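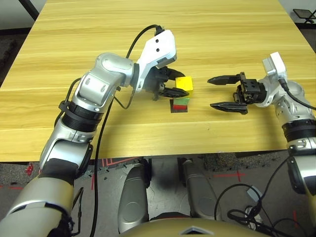 Tramley Hill Excavation – Opening Checks for Trenches and Finds Shed
Filled in by Raquel Bragança, 7:15 a.m., with comments

I've kept the comments on the long side again, as we have new diggers with us this month and I would so much like them to read this over their coffee. Welcome, all of you!

1. Access path and gate
OK. The Peixoto side is still muddy after the rain, so please take the upper path with the wheelbarrows, even though it feels like a silly detour when you're carrying buckets.

2. Trench edges, north cut
NEEDS ATTENTION. There is a crack along the top of the section, nearly 2 feet back from the edge. Lurdes Esteves looked at it with me and we both want the spoil heap moved farther away before anyone climbs down. The rope stays up until she has signed below.

3. Trench edges, south cut
OK. Nicely stepped and dry at the bottom. Whoever tidied the loose stones off the top step, thank you – I nearly turned my ankle there in the spring.

4. Ladders
OK, both. Tied at the top, feet on boards. Please don't borrow the ties for the tarps.

5. Shelter over the burial
OK with a comment. One Bultance pole clamp was slipping, so I swapped it for a spare. The bones underneath have lain quiet for 2,000 years or so and I'd hate for us to be the ones to drop a roof on them.
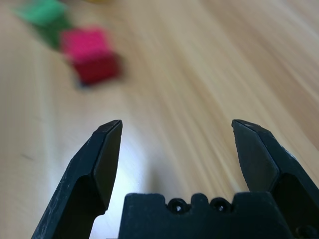 6. Kneeling boards
OK. They were stacked properly last night, which made me very happy. Check for splinters before you settle in for the morning.

7. Finds shed shelving
NEEDS ATTENTION. The middle shelf is rated for 600 pounds and I'm fairly sure the roof tile crates are testing that. Move the heavy ones to the floor, and take crate 729 down first, with two people lifting. It has the amphora necks in it and it's a brute.

8. First aid kit and eyewash
OK. Bandages topped up, eyewash in date. The kit is now on the hook inside the shed door.

9. Generator and cables
OK. The Drelum generator started on the second pull. Cable covers are down across the path.

10. Water and shade
OK. Drink before you feel thirsty, and come and sit under the awning at eleven, even if you've just found something wonderful. It will still be there at a quarter past.

Still open: items 2 and 7
North cut released by: L. Esteves ________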